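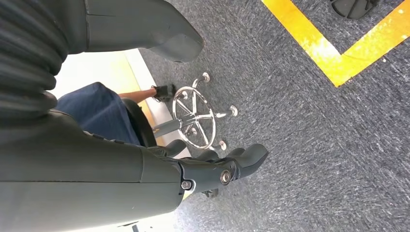
Home Archive Older Newer Subscribe

14 Mar 2026

Finished the second block of grasp trials, which means I have now watched a robot hand think about closing on things 189 times. The plan says 500. I wrote the plan, so there is no one to complain to.

The method, for whoever I am by July and have forgotten: each grasp gets a prediction from the wrist view alone, before the fingers move. Then we let it try, and score the prediction against what happened. The old way was to score only the grasp, and that rewarded the hand for being lucky. Ours punishes it for being smug. On yesterday's batch it claimed near total confidence in 2 grasps where it closed on air beside the object. I felt a certain kinship.

Ming-te Ng thinks the trouble is in what the wrist sees. Half the view is the hand itself, big gray knuckles everywhere, and the rest is whatever the arm happens to be hanging over: carpet, yellow tape, somebody's jeans and the chrome feet of a stool. The Gellar model was trained on tidy tabletops. Show it a black shoe on speckled carpet and it gets ideas. So we tried masking out the hand and rerunning the predictions on the first 100 trials, and the calibration got worse. Worse! I had already drafted the paragraph saying it got better.

Ming-te's theory, delivered with his mouth full of my crackers, is that the model was using the position of its own fingers as a hint, and we had blindfolded it. I said that was in the Yuen paper. He said he knew, he'd told me to read it. I have it open in a tab now. It has been open in a tab since the fall.

Tomorrow: rerun with only the palm masked and the fingertips left in, same 100, same seeds. Ask Gumon for more disk before they ask me why I've used it all. Abstract for Lirkport still says "we show that." Changed it to "we examine whether" and went to find dinner.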